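Robotics Club Gallery — Summer Build

Posted Jul 14, 2019 by Roald Haugland

Hello from the Drotdale robotics club! I keep promising to put our pictures somewhere other than my phone, and a couple of parents have now asked me twice, so I finally sat down with a big mug of coffee to do it. It's a small gallery, but I've got plenty to say about it (my students will tell you I always do).

If you're new here, we're a summer club for high schoolers who like to build things and don't mind untangling them afterward. We have 13 kids this year, which is our biggest group yet, and they range from kids who've been soldering since grade school to kids who had never held a hex key until June. The project is called Vomska. It's a two-arm work cell, and the goal is to have the arms pass a small object from one to the other and set it down neatly. Sounds easy, right? That's what I said in the spring, too.

Most of our energy so far has gone into the station and not the arms themselves. The rails had to be square, the bases had to be solid, and the cables needed to go somewhere sensible. We did the mounting in one long afternoon and then redid it in another long afternoon, and I'm pleased with where it ended up. Both bases are on the same grooved aluminum rail, so if we want to change the spacing we can loosen, slide, and tighten without drilling anything new. The kids came up with that and I wish I could take the credit! 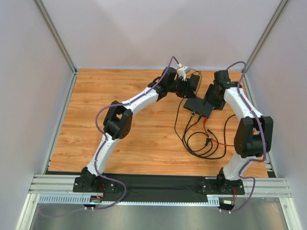

Both Vomska arms on the front rail, grippers turned toward each other over the wood floor. Purple cables were the students' pick.

I could talk about those purple cables for a whole page. The first set we tried was too short, and the arm would get near the top of its reach and start tugging on its own wiring, so we ordered longer ones and then spent a good hour arguing over how much slack to leave. Too little and you're back to the tugging. Too much and you've got a loop that wants to hook itself on everything. We settled on clipping them along the white links and leaving generous loops at the joints, and that's been our rule ever since.

The black cables on the floor are a sore subject with our wiring crew, so I'll just say it's on the list. They have a drawing of how it should all run, with colors and everything, and it's taped up by the door where I have to look at it every time I leave.

A few of you wrote in asking what the kids do all day if there are just two arms to share. Good question! We split into crews and rotate:

Wiring crew. They own every connector and every label. If something stops responding, they get called first, and they've gotten very fast at it.

Motion crew. They write the moves. We start every new move at a crawl, with one student on the keyboard and another standing by the power switch, and it only gets sped up after the whole crew agrees.

Notebook crew. They write down what we tried and what happened, including the embarrassing stuff. I was worried this would be the boring job, but it's become the one they fight over, mostly for the doodles.

The program the motion crew uses is called Belo, and it was written by last year's students. It has grown quite a bit. One of the kids told me it's up to 3978 lines, and then admitted that a lot of those are comments complaining about other lines. I looked, and that's a fair summary. We're going to do a cleanup before school starts, and I've promised pizza to anyone who helps.

Our biggest headache this month has been getting the two arms to agree on where the middle is. Each one has its own idea of the world, and when you tell them both to go to the same point they end up near each other but not quite together. For a handoff, that little bit matters a lot. The motion crew's fix is to teach each arm a handful of shared spots by hand, write down the joint angles, and work out the difference. It's slow and there's a good deal of squinting, but the numbers are getting closer and everybody has learned more trigonometry than they wanted to in July.

We've also been looking at things from the gripper's end, and I love this one. You get so used to standing in front of the station that you forget how different it all is from down there — the fingers are huge, the corner of the wood comes up right at you, and you can look straight along the rail to where an arm is bracketed on. 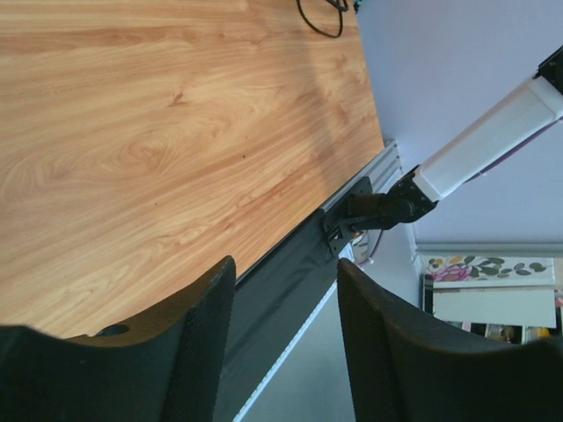
Between the fingers, looking past the corner of the tabletop. Check out the swirl in the wood grain on the left!

What's coming up

We've got more on the calendar than I know what to do with. In August we're holding our open evening, and families, neighbors, and curious little brothers and sisters are all welcome. The kids want to run the handoff live. I've asked them to have a backup plan, and the backup plan is apparently "run it again," so come and cheer them on either way.

Before that we need to finish the shared-spot measurements, get those floor cables sorted, and pick the object we're passing. There's a lively debate on that last one. Half the club wants a foam block and the other half wants something with a bit more personality. I've ruled out anything that rolls, melts, or belongs to me.

We'd also love to hear from other clubs who've done two-arm projects. The Strömberg club traded notes with us last summer and it saved us a ton of grief with our first gripper setup, so if you've got a trick for keeping two arms in agreement, please send it along. I'll read it out loud at the next session and you'll have a very attentive audience.

I'll add more pictures after the open evening. Thanks for looking, and thanks to every parent who's been doing the driving!

— Roald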